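Sport and Society, Greltholm College
Week 6 handout: Home advantage, and why we keep explaining it badly

Read before Sunday evening, when the response sheet closes. Last week's sheet drew several answers that consisted of the word "passion." Passion will be on the list of banned words from now on, together with "momentum" and "wanted it more."

1. Where we left off

We had been looking at how league tables hide the schedule. Two clubs can sit level on points with very different sets of matches behind them, and early in a season the table mostly tells you who has played whom. Several of you asked why, if the schedule matters so much, leagues don't publish a table that corrects for it. Some analysts do. Fans hate it. A corrected table will tell a supporter that third place is worth seventh, and supporters did not sit in the rain for that.

The easiest correction to make is for where the match was played. Home teams win more than away teams in nearly every soccer league anyone has looked at, in good divisions and terrible ones. The size of the edge varies by league and by decade, and over the long run it has shrunk in many places, but it is still there. So we start with something solid. The trouble begins with the word "because."

2. The class data

For this unit we use the Clivamano set, 296 matches from a semi-professional league, cleaned up by last year's class and then cleaned up again by me. You have the spreadsheet. Column D is the home score. Column E is the away score. Column F is headed "notes" and was filled in by someone with strong opinions about referees. Please ignore column F, however entertaining.

Home sides won just under half of these matches. The rest were split between draws and away wins, with the away wins slightly ahead. If location made no difference you would expect home wins and away wins to be close to each other, and they aren't. Check this yourself before the seminar. Sorting the whole sheet by one column without selecting the others will scramble the results, and you will get a very exciting league in which Narnstead beat themselves.

A common slip: comparing home wins to everything else lumped together. "Home teams fail to win most of their games" is true here and tells you nothing about home advantage. A draw isn't an away win, even if the away manager celebrates like it is.

3. The usual suspects

Crowd. The favorite explanation, especially among people who are in the crowd. The claim is that noise lifts the home players. It may. But Ametepe played much of their season in front of 200 people, a good share of whom were in line for food at any given moment, and their home record was among the best in the set. Meanwhile Narnstead drew the biggest gates and were ordinary at home. Two clubs prove nothing either way, but if crowd size were doing all the work you would want the pattern to at least turn up on time.

When leagues played behind closed doors, researchers suddenly had the experiment they had always wanted and could never have asked for. The studies do not all agree on how much the advantage dropped. Many found that it got smaller, and that the gap in cards given to home and away players narrowed. It did not vanish everywhere. Read the two papers on the reading list and note where they disagree, which is mostly in how they chose their comparison seasons.

Referees. A subtler version of the crowd argument. The noise works on the one person on the field who is trying to be fair. The away tackle gets a roar and a yellow card, the identical home tackle gets a shrug. Evidence for this is decent in the big leagues. In the Clivamano set it is hard to test, as cards were recorded with the care you would expect from someone holding a clipboard and a cup of soup.

Be careful with this one for another reason. If away teams defend more, they tackle more, and if they tackle more they foul more. You would see extra away cards under a perfectly fair referee. To say anything about bias you need to account for how the match was played.

Travel. Sensible on its face. Sitting in a bus is bad for the legs. The longest trip in the league is 200 miles, which is a real journey at this level because the players have jobs and some of them were at those jobs that morning. But local derbies in the set show a home edge too, and in one of these the away team could have walked. Travel probably adds something on the long trips. It can't be carrying the whole load.

Familiarity. The home side knows the field. At the top of the sport most fields are flat, green and much the same size, so there isn't a lot to know. Lower down there is plenty. Greltholm's own field has a slope you could sled on, and our players know which corner to aim for in the second half. Studies of teams that move to a new stadium are the natural test. Look out for the obvious problem with them: teams tend to move when something else is changing as well, such as the owner, the budget or the division.

Territory. The claim that players defend their home ground the way animals defend a patch of woods. There is some work on hormone levels before home games. It is interesting and the samples are small. Please do not write four pages about wolves. Last year three people wrote four pages about wolves.

Tactics. Underrated, in my view. Away coaches expect to have a harder time and set the team up accordingly. They sit deep, they take the draw if it is offered, they take off a striker in minute 80 and put on a large defender. Having planned for a poor result they often get one. The belief in home advantage may be making some of the home advantage. If you want to annoy a coach, explain this to him after an away loss.

4. Why picking one is a mistake

Most essays on this topic are built like a detective story. Suspects are introduced, alibis are checked, and on the last page one of them is marched off in handcuffs. It makes for a neat essay and a poor answer. The causes overlap. A big crowd affects the referee, which affects how hard away players dare to tackle, which affects how deep they sit. Pull on any of these and the others come with it.

What you can do is ask which matches would separate two explanations. Suppose you want to split crowd from familiarity. You would like games played on a team's own field with no one watching, and games played somewhere unfamiliar with the home fans present. The first kind exists. The second exists too, when a club's stadium is being repaired and everyone moves down the road for a month or so. Now suppose you want to split travel from tactics. Harder. Clubs sharing one stadium are useful here. There's no bus and no strange locker room (they may still fight over who gets the good one), yet one of them is still listed as the home side and gets most of the tickets.

None of these cases is common. That is the condition of most sports research. You have a very large pile of ordinary matches and a very small pile of helpful ones, and you will be tempted to do something ambitious with the ordinary pile because it is there.

5. A word on the announcers

For the media portion of the unit, you will listen to one broadcast of your choice and write down every time the announcers explain a result by location. Note whether the explanation came before or after the goal. You will find that "this is a tough place to come" is said before kickoff about every stadium in the world. You will also find that a late home goal gets credited to the crowd, while a late away goal gets credited to silencing it. Under that system the crowd can't lose.

I am not asking you to sneer at announcers. They have ninety minutes to fill and often very little happens in them. I am asking you to notice how easily a cause gets attached to a thing that has already happened.

6. For the seminar

Bring your home and away win totals for the Clivamano set, worked out by you, with draws kept separate.

Pick one of the six explanations and write down a result that would make you give it up. If you can't think of one, pick another explanation.

Find Ametepe's away record and decide whether they had a good home record or were simply a good team. These are different questions, and the sheet will ask about the difference.

The presentation group going first should plan on ten minutes and not twenty-five. The projector in our room has a home advantage of its own, so come early.
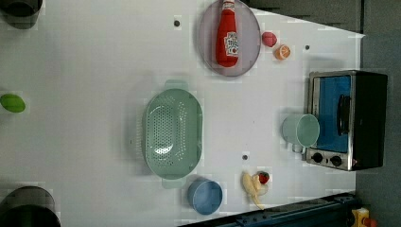

Next week we turn to relegation, and why a club fighting to stay up will fire its coach in the belief that the next one has better luck. The reading is longer than this week's. Start it in August if you have access to a time machine, otherwise Sunday will do.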